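Search products
Search
gripper fingers soft tip replacement

Clalora Two-Finger Tip Set, black - for parallel grippers

41 shares | 6 comments

Price: $2,154 for the full kit, tips only on request
Stock: low, next batch December
Ships from: Tambunan warehouse

Curved black finger pair for small-part pick and place. Ridged along the inside edge, tapered at the ends. Made for thin flat round stuff mostly. Lids, caps, shallow dishes, jar tops. Bolts onto the Senum wrist plate, older Ullum plate too if you have the adapter ring (sold separately, see bottom of page).

We get asked a lot if it does "everything". No. It does low, small, light things on a flat surface, and does them well. For boxes and bottles buy the wide pads, they're cheaper and you'll be happier.

What's in the kit

- 2 fingers, left and right, marked on the inside of the mount
- Senum wrist plate
- screws, long and short. Use the short ones for the Senum plate. Long ones bottom out and you'll crack the mount
- hex key
- setup card, one sheet

No controller, no cable, no camera bracket. The bracket went out of the kit last year and some resellers still list it, sorry about that.

Setup notes

Zero the gripper before fitting. Not after. If you zero with the tips on and they're touching, the close position will be off and you'll chase it all afternoon. Fit left, fit right, close slowly by hand if your gripper lets you, check the tips line up. Small misalignment is okay, the mount has slots. Loosen, nudge, retighten.

Then teach the close width. For shallow lids start wide, come straight down over the part, close until the ridges touch the rim and stop there. Don't squeeze. People always squeeze. A thin lid will bow and pop out sideways, and then you're looking for it under the bench.

Working surface matters more then you'd think. Bare wood is fine for blocks, bad for lids in our experience, too much shine in the grain under lamps. We run lids on a flat matte board in dark gray. Any dull dark board will do, we don't sell one.

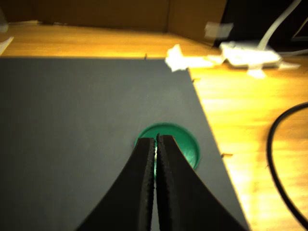 Clalora - End Effectors & Tooling Dept.

Green lid on the gray board, tips coming in over the middle, almost touching each other. That's the narrow end of the range, and the spot where most setup questions come from. With the tips this close the arm camera can't see much of a small part, so do your position check higher up, before the approach, and trust the number on the way down. If your software insists on a visual check at the bottom, open wider and give it something to look at.

Shiny lids: turn the lamp away or drop the exposure a bit. A highlight inside a glossy lid gets read as an edge by some pickers. Ours did. Matte parts no problem.

Wear

Our bench pair was at 3,504 closes when we wrote this page. Ridges still good, a bit polished near the ends. We suggest swapping at around 4,000 if you're doing hard plastic all day, later for softer parts. Swap both fingers together, not one. A new one against a worn one pulls the part to one side - not by much, but enough to miss a stacking slot.

Cleaning: damp cloth, mild soap. No solvent. Dry before use or the first few grips will slide.

Good for

- shallow round lids, rim up
- bottle caps, larger sizes
- petri style dishes, with the force turned down

Not so good for

- anything flush with the table, no rim to catch
- wet parts
- glass you care about

Lead time and returns

Orders in by noon Friday go out the following week. Returns okay if the screws haven't been in. Once it's been mounted we'll swap faulty parts but can't take it back as new. Please put the order number on the outside of the box, inside is no use to the guys at recieving.

Bulk pricing from the same address as always, tell us which wrist plate and how many sets. Left-only and right-only spares not offered, see Wear.

6 comments - log in to read or reply

Related items

Ullum adapter ring
Senum wrist plate, spare
Clalora wide pads, flat
Clalora wide pads, V-groove
Short screw pack
Recently viewed: Tambunan bench clamp, small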